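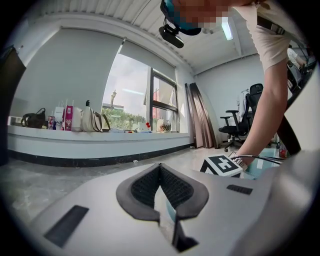 手持夹爪夹不紧，先别急着调力度，也别急着换橡胶垫。十一月我们这边有一台Rustetti夹爪，练扫地动作时合不拢，屏幕上报的却是“已闭合”，结果簸箕的细杆从两指之间滑了出去，人伸手去捞，手腕上的线又挂住了，差一点把人带倒。后来查下来是两个毛病碰在一起：夹指根部进了碎屑，线又留得太长。扫地这类活儿，夹爪老在低处转，灰色地面上一小块白色碎屑，看着不起眼，卷进V形口下面那道窄口里就够麻烦了。手腕旁边往外拖的黑线也一样，站直的时候没事，一弯腰就垂下去。下面把排查和收拾的办法写出来，家里或小作坊里用这种工具的人都可以照做。

先停，再看

夹爪出现下面几种情况，就把手上的活停了：合到一半顿一下；松开以后有一边回得慢；捏住东西时指尖发抖；屏幕上的开合读数和眼睛看到的对不上。最后一种最容易放过去。我们那次就是读数正常，记录也照常往下走，一直录到第363段才有人觉得不对。回头翻，前面有一批也不能用了。

停的时候按这个顺序来。先把手里的东西放到地上，让它自己躺稳，杆子不要靠在椅子边，会倒。再把手指从扳机上拿开。然后断电，拔线时捏住插头，不要扯线身。最后才把夹爪翻过来看。有人习惯一边开着一边用指甲去抠缝里的东西，这个习惯要改。扳机一碰，两指就合，力气不算大，夹到指甲边上照样要疼好几天。

夹指和缝隙怎么清

准备的东西很简单：一把软毛刷，旧牙刷也行；一根木牙签；一块拧得很干的布；一盏能照进缝里的小灯。镊子用塑料头的，金属头容易划伤橡胶垫。

把夹爪口朝下，轻轻敲几下外壳侧面，先让松的碎屑自己掉。口朝上敲，碎屑只会往里走。接着用软毛刷从根部往指尖刷，一个方向，不要来回。纹理面里嵌着的细灰，用牙签的侧面慢慢带出来，尖头不要往下戳。头发最讨厌，常常绕在转轴上，一头露在外面，另一头看不见。找到露出来的那头，顺着绕的方向退，硬拽会断，断了剩下的半截就得拆壳才能取。

布只擦外壳和橡胶垫表面。酒精少用，我们试过一种Tona牌的清洁湿巾，橡胶垫擦完发涩，过几天边上起了白，后来就换回清水拧干的布了。压缩空气罐也不建议对着缝吹，灰会被吹到更深的地方。

清完不要马上通电。用手把两指轻轻合上、松开，慢慢做九次，感觉每一次的阻力是不是一样。哪一次有顿挫，就在那个位置停住，拿灯去照。多半能看到东西。阻力一直均匀，再接电做空载开合，最后夹一根细杆试。细杆比方块更能看出问题，方块面大，差一点也夹得住。

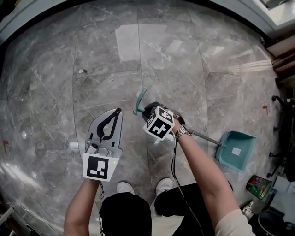

Keegan Poirier

簸箕这类带长杆、带卡扣的工具，是缠线的大户。卡扣有个尖头朝外翘着，线从手腕垂下来，正好在它经过的高度。我们那次就是线圈套进了卡扣后面，右手往上一抬，簸箕跟着离了地，人以为是自己没拿稳，又往前迈了一步，鞋尖就踩到了另一根线。前后也就一眨眼。

所以干活之前，先把两只手上的线分开看一遍。一根从夹爪下部出来，顺着前臂往后走；另一根从手背上的标记方块出来，沿着右前臂内侧走。两根线都要在前臂上固定，用软的魔术贴扎带，不要用硬塑料扎带，硬扎带的断口刮衣袖，也刮皮肤。每条前臂扎两处，一处靠近手腕，一处在肘弯下面。肘弯正上方不要扎，弯胳膊时会勒，而且线在那里反复折，里面的铜丝先坏。

线留多长，拿自己的身体量最准。穿戴好以后蹲下去，把手伸到离脚尖最远、你真会去够的地方，线刚好不绷就行。再站直，看看多出来的那一段垂到哪里。低于膝盖就收一收，绕成一个扁圈，扎在后腰或者背包带上。有人怕线绷，干脆多留一大截，走动时在脚边甩来甩去，这比绷着还容易出事。绷着你能感觉到，拖着感觉不到。

戴手表的那只手要多留意一点。金属表带的边缘和扣子会磨线皮，线最好从手腕另一侧走，中间隔开一点。表要不要摘，看个人，我一般是摘的。Ibrahim Ojo不摘，他在表带外面套了一截旧护腕，用到现在线皮也没破。

鞋和地面

石材地面很光，灯照上去有一片反光，碎纸屑落在反光里不好认。开始之前沿着要走的路线低头看一遍，比站在门口扫一眼有用。纸屑、线头、掉下来的小贴纸，先捡掉。要练的就是扫纸屑，那就只在要扫的那一块放，别的地方收干净，不然脚下踩的和夹爪要扫的混在一起，出了问题分不清是哪个引起的。

带轮子的办公椅推远些。椅脚张开得比椅面看上去宽，低着头往后退，脚跟很容易碰到轮子，轮子一滚人就没了支点。垃圾桶、纸袋、零散的箱子也往墙边靠。要是地方小，实在推不开，就定一个规矩：只往前走，不倒退，要退就先转身。

鞋穿平底、系紧的。鞋带塞进鞋帮，线和鞋带缠到一块儿很难解。刚拖过的地等干了再用，湿的石材地面加上低头走路，摔一下不轻。

旁边有人的时候

戴着头上的镜头低头干活，视线基本都在手和地面上，旁边有人走过来，往往到了跟前才看见。屋里有别人，就先打个招呼，说清楚自己要在哪一块活动，别人绕着走。过来的人也出个声，别从背后伸手去扶线或者捡东西。我们出事那次，本来簸箕掉了就掉了，有人好心从侧面弯腰去接，和我的头差点撞上。镜头撞坏是小事，额头磕在镜头的硬角上要缝针的。

有一个人在旁边看着线是最好的，前提是这人只看线，不兼着看屏幕。看屏幕的人注意力全在屏幕里，线缠上了也不会抬头。看线的人站在侧面，离开手臂能甩到的范围，看到线要挂，喊一声“停”，拿夹爪的人就地不动。口令越短越好，喊“小心”没用，人听到“小心”会到处看，身体还在动。

桌上放着别的小设备的话，弯腰经过时标记方块可能刮到桌沿。手抬高一点，或者把桌面外侧腾空。

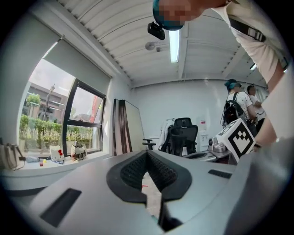 夹爪中间的V形橡胶夹指，夹垫往下收成一道窄缝。

夹指清理完装回去，要对一下两边夹垫。从正面看，两片纹理垫应该对称地往下收，底下留的缝左右均匀。一边高一边低，多半是垫子没压到底，或者垫子底下还压着一粒沙。把垫子拆下来，背面和槽里都擦一遍再装。垫子背面有胶的，拆两次以后粘性就差了，别舍不得换。我们备用的垫子是Dudek的，比原装略厚，装上之后空载闭合的读数会变，所以换了垫子一定要重新校准零点，不然又会回到开头说的那种情况：屏幕说闭合了，实际还张着，或者反过来。

校准零点的时候两指之间什么都不要放。听上去是废话，可我第一次重做校准时，缝里还夹着一小片纸，校出来的零点就偏了，后面半天的活全白干。现在我的做法是先拿灯照一遍底部那道窄缝，能从缝里看到后面的浅色地面，才按校准键。看不到光，就是有东西挡着，再清。

橡胶垫多久换一次，没有固定的日子，看这几样：纹理磨平了，用指腹来回摸觉得滑；边缘开裂；夹细杆时杆子会慢慢转。出现一样就换。两边一起换，只换一边夹力会偏，细杆会往旧的那边跑。

标记方块松了也会像夹爪坏了

手背上的方块固定不牢，记录出来的手部位置会飘，看回放时就像手在抖，容易让人误以为是夹爪的问题。检查办法：戴好以后用另一只手的手指轻推方块的一个角，手背皮肤跟着动是正常的，方块自己在底座上晃就要紧。螺丝拧到不晃就停，塑料底座拧过头会裂。

方块的面要保持干净，黑白图案上沾了灰或者手油，识别会断断续续。用干布擦，别用湿布使劲搓，印的图案会掉。边角翘起来的贴面换新的，用透明胶带盖上去看着是平了，可灯管一照就反光，识别更差。头顶有长灯管的房间尤其明显，遇到识别断，先换个站的方向试试，再去怀疑硬件。

夹爪根部那块朝上的标记也照样擦。旁边的指示灯只能说明设备自己认为的状态，别拿它当夹爪完好的证明。我们出故障那段时间，灯也一直是正常的颜色。

收工的时候

断电，拔线，线顺着原来的弯度松松地绕，别绕在夹爪身上。夹指留一点缝放着，不要合死，长时间压着垫子会变形。刷一遍再进盒子，灰留到第二天会更难刷，潮天更是这样。

簸箕和扫帚单独放，洗过要晾干，卡扣扣好，尖头朝里。卡扣要是用不上，拆掉最省心，我们那把后来就是拆了的，杆子上光溜溜的，线也没再挂过。

在盒盖里贴一张纸，每次出毛病就写一行：哪一段开始不对，当时夹的是什么，清出来了什么，换没换垫子。我们用的是Priltness的防水标签纸，铅笔写上去不糊，普通便签也可以，就是容易掉。这张纸写了一阵子以后能看出规律，比如我们的毛病都出在扫地之后，叠毛巾和收杯子的时候一次也没有。现在凡是扫地的活都排在最后，做完就清，第二天从干净的夹爪开始。

有几种情况不要自己修：外壳发热烫手；闻到焦味；线皮破了露出里面的金属；断电以后夹指自己还在动。把电断开，放到不怕烫的台面上，人别走开，等凉了再装盒送修。破了皮的线直接换掉，缠胶布只能挡一时，弯几次胶布就松开了。换下来的旧线剪断再扔，免得下回有人从抽屉里翻出来又接上。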